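Getting the Smell and the Dust Out of Fabric Chairs

Most upholstered chairs get wiped when something is spilled on them and are otherwise left alone for years. A woven seat holds a lot more than it shows. If a room smells stale after you have cleaned the floor and opened the windows, check the chairs next.

Start with the tag. It is usually stapled under the seat or tucked behind the back. W means water-based cleaner is fine. S means solvent only. WS means either one. X means vacuum and nothing else. If the tag is gone, test a damp white cloth on the underside and let the spot dry overnight before you do anything bigger.

Vacuum before you wet anything. Use the brush head and go over each panel in two directions, then switch to the crevice tool for the seams and the gap where the seat meets the back. That gap is where the crumbs are. I do this every 5 weeks or so in the dining room and less often in the bedroom.

For smell, use plain baking soda. Sift it on through a tea strainer so it goes on thin, leave it for 3 hours, and vacuum it off slowly. A thick layer does no more than a thin one and is miserable to get out of a coarse weave.

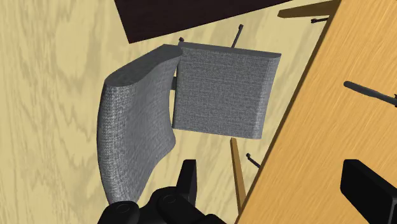 My sister-in-law read a draft of this and objected to the baking soda. Her view is that it works down into the weave and stays there, and that a cloth wrung out in one part white vinegar to three parts water does the same job with less vacuuming. She may be right for tight fabrics. On W and WS fabrics I have used both, and the vinegar smell was gone by the next morning.

For a general wash, put a small squirt of dish soap in a bowl of warm water and beat it with a whisk. Use only the suds. Work on one panel at a time, from seam to seam, because stopping in the middle of a panel leaves a ring. Wipe with a clean damp cloth, then press with a dry towel. Press, don't rub.

Drying matters as much as washing. Stand the chair where air can get at all sides and point a fan at it. Keep it out of direct sun and away from a heater. A thick seat pad can feel dry on top while the middle is still damp, so give it a full day before anyone sits on it.

Pet hair comes off with a damp rubber glove. Drag your hand in one direction and pick up the roll of hair at the end. Lint rollers work too, but you will go through a lot of sheets.

Pilling can be shaved with a battery fabric shaver – I have a Laxdal that has lasted well. Keep it flat and moving, and stay off the piping.

Look under the legs while you are down there. Felt pads pick up grit, and grit scratches wood floors. Pull off the old pads, scrape away the glue and put on new ones.

Comments (3)

deckchair_mo
Cornstarch works on grease marks if you get to them the same day. Leave it overnight and brush it off.

Pinehill
What about foam that already smells damp? I have washed the cover twice and it comes right back.

rustyhinge
Pinehill, if the cover zips off, stand the foam on edge by an open window for a few days. If it still smells after that, replace the foam. I had 13 seats done at our hall and the new foam fixed it.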